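Section 6: Cable routing and the first sorting run

By now both arms are bolted to the front rail and they've each passed the wiggle test from section 5. If one still rocks on its base plate, go back and tighten it. I skipped that on my first Larby build and spent an evening blaming the software.

You'll need the supply switched off for steps 1 to 4. Yes, off at the wall.

1. Run each arm's cable along the forearm and leave a generous loop at the elbow. I mean generous. Fold the arm up tight by hand, then stretch it all the way out, and watch the loop the whole time. If it goes straight anywhere, feed in more slack.

2. Bring the rest of the cable down past the base to the electronics unit for that side. Left arm to left unit, right arm to right unit. They'll plug in the wrong way round quite happily, so put a bit of tape on each one.

3. Clip the slotted strip under the rails, between the two units. Mine needed a nudge with a rubber mallet – gentle!

4. Check that nothing can snag on a corner post when an arm swings sideways.

CAUTION: The elbow sticks out past the front of the table in some poses. Keep your coffee, your phone and your face out of that space once the power is on.

5. Power up and load the Braltura profile. Set the speed limit to 15 percent. You can raise it later, but please do a whole session slow first, you'll learn a lot about where your arms like to go.

6. Home the arms one at a time, left first. Wait for the left to stop before you start the right.

7. Put the divided tray toward the middle of the table, where both grippers can get to it. Save its position as "tray" and then don't bump it (I have now saved mine 44 times).

8. Scatter a few building blocks in front of the tray. Leave space between them for the fingers. Start with a handful, and add more once the pickups are reliable.

9. Hover each gripper over the tray in turn and step it down in small moves. Stop when the fingers are inside the rim and still clear of the floor.

My own cell during the first sorting run, with the right arm over the tray and the left one down by the loose blocks: 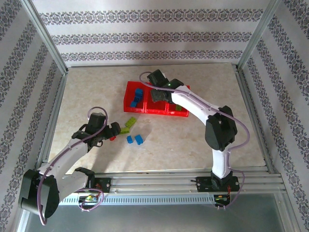 Radek Jurčo wrote to me that his right arm kept clipping the tray dividers until he raised the approach height in the Goh settings page, and that he'd now do that before step 9 instead of after. Fair point. I've set mine to 200 and left it there, and I'd suggest you try the same before you fiddle with anything else.

NOTE: If a gripper closes beside a block and misses it, redo the tray position before you touch the finger settings. A tray that has slid a little throws off every drop, and it's a quick thing to rule out.

10. Save the lot under a new name and switch off before you tidy the cables. Section 7 covers the color rules.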